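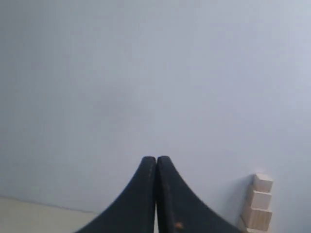

SLIDE 1: Blocks, and why I took up an evening of yours for them

Leave this up while people find seats. Wait for the door to stop banging.

Good evening. I'm Afonso Ramalho, and I have been given 30 minutes to talk about stacking cubes, a subject most of you mastered before you could tie your shoes.

Point to the lower right. Short stack, light wood. Pale wall, plenty of it. Say nothing for a moment. If somebody laughs, wait for them.

What I like in a stack like this is how little there is to say for it. No paint, no castle. If you handed it to my brother-in-law he would ask where the rest of it was.

SLIDE 2: What a cube wants

A cube wants to sit flat. Everything else is our idea. Marlow people will want to hear about glue here. Tell them no.

Two things go wrong with homemade sets. Faces that aren't square, and edges sanded by someone who was enjoying himself. I ruined 42 blocks that way in one June and gave them to a school, which sent a very polite card.

(Pass the bad block around. Get it back this time.)

SLIDE 3: The first two

Put one down. Put the second on it. Let go slowly, fingers straight out to the sides. Most towers I have watched fall were knocked by the hand on its way out, with its owner already looking pleased.

Do it live on the lectern. If it falls, carry on as though that was slide 4.

SLIDE 4: Short versus tall

My unpopular opinion. Short stacks are better. The tall ones get the applause and the photographs, and then someone closes a car door in the next street. The Maglaya club keeps a record book for height. I have read it, and the handwriting gets worse as the towers get taller.

Skip the story about the cat if we are past the halfway mark. Skip it anyway if Biller is in the room, he has heard it.

SLIDE 5: Putting them away

Flat box, one layer, lid on. I use an old cracker tin and have no regrets except the crumbs.

Questions. Someone will ask what wood to buy. Whatever the lumberyard has in the offcut bin, provided it's dry. Someone else will ask whether this counts as a hobby. Thank them and take the next one.

Switch off the projector, the fan runs on for a bit. Key goes back to Usis.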